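Home and Community Workshop Guidance
Small Tubes, Racks and Bench Tops: Care and Storage
Issued by the Ultholm Household Workshop Service
Last revised December 10, 2024

Small capped tubes are now common outside the laboratory. Members of the Service use them for seed, beads, pigment samples, spices bought in quantity, fly-tying materials and measured amounts of glue or dye. The advice on this page applies to home benches, kitchen tables and the shared rooms at Mulberg and Erkeck. It replaces the leaflet issued in March.

Before you begin

Clear the table completely. A tube is light and round, and a crumb, a cable or the edge of a cloth is enough to send it toward the floor. Wipe the surface with a damp cloth and let it dry. A plain, pale or gray top is preferred for this work, as clear tubes are difficult to see on patterned oilcloth or strongly grained wood.

Lay out the rack first and the tubes second. Place them well in from the edge, with the caps on. Members who store chili, dye powder or fine pigment should wear close-fitting gloves. Loose gloves make it hard to feel whether a cap has caught its thread.

Picking up a tube

Lower the hand over the tube from above and close the fingers gently along its length. Do not pinch the tip. A tube that is pinched at the narrow end will turn in the hand, and glass tubes in particular may slip. Glass and plastic should be kept in separate boxes; glass belongs on the lower shelf.
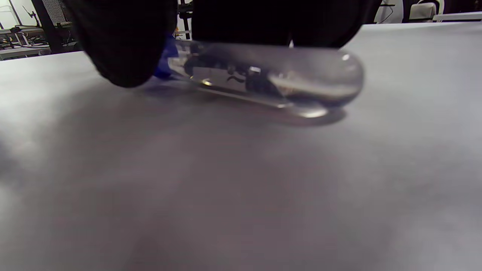

How should a tube be labeled so that the writing survives washing?
Write on a strip of paper tape and fix it lengthwise, below the level of the cap. Remove the tape before washing and write a fresh strip afterward. Marking directly on the tube is discouraged, as ink tends to fade unevenly and old contents may be mistaken for new.

Washing and drying

Empty the tube and rinse it in cool water before any soap is used. Warm water sets starch and some dyes. Wash with a narrow bottle brush and a small amount of dish soap, then rinse until no foam remains. Caps are washed separately in a bowl or sieve. They should never be put loose into a sink with an open drain – the shared room at Erkeck has had its trap cleared on this account more than once.

Stand the tubes upside down to dry, and leave them overnight where possible. A tube that is capped while damp will spoil seed within days. Plastic tubes should not be placed in an oven or on a radiator.

Choosing and using a rack

The Service recommends a rack with holes of more than one size. Narrow tubes held in wide holes lean against one another and are awkward to lift out. Before filling, press down on each side of the rack to make sure that it does not rock. Steady it with one hand and load with the other.

Work from the far row toward the near row, so that the sleeve does not pass over tubes already in place. Caps should be turned until snug and no further. A cap that needs force has usually crossed its thread and should be removed and started again.
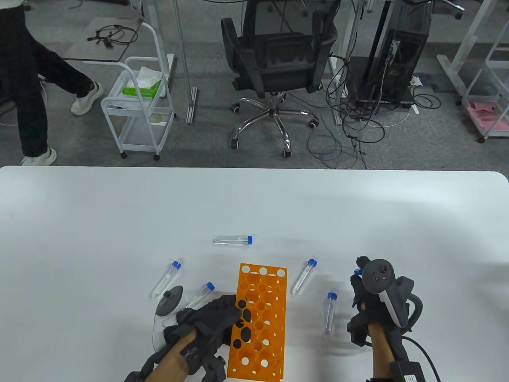

Orange rack and blue-capped tubes laid out on a white table.

Members sorting a large collection may wish to follow the Kaneko method, which was adopted at Mulberg for the seed library of 110 varieties. All tubes are laid on the table first, and nothing goes into the rack until its label has been read aloud and checked against the list. The method is slow at the start. It does prevent the common fault of filling a rack in the order in which tubes come to hand and then having to empty it.

A standard drawer at Mulberg takes 54 tubes lying flat, with a folded towel beneath them. Shallower drawers should be measured before any purchase of racks is made.

Racks with open sides are easier to clean than solid blocks. Stand the rack on its long edge under running water so that the spray passes through the holes, then shake it and leave it on a draining board. Powder that has caked in a hole may be loosened with a cotton swab.

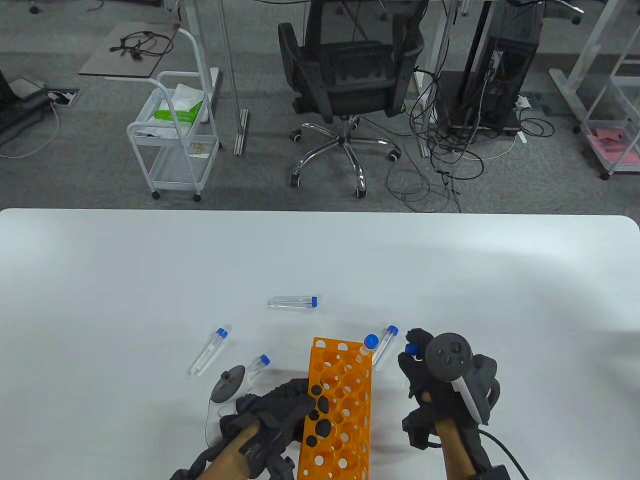
Once the rack is dry, inspect the rims of the holes for rough spots. These can be smoothed with fine sandpaper wrapped around a pencil. A rack with a cracked corner should be taken out of use for glass, although it will serve well enough for pens, brushes or small files.

Storage between uses

Keep racks covered. A clean pillowcase is suitable. Caps and tubes of the same size should be stored together, and odd caps put in a jar with a lid. Spare caps may be requested from the Ultholm desk in bags of 26. Please state the tube size when asking, and bring one tube with you if the size is not known.

Tubes that held glue or solvent are not to be used again for food under any circumstances. Mark them with red tape at the first filling and keep them on the workshop shelf.

See also: Jars and Lids; Lining a Drawer; Keeping Seed Over Winter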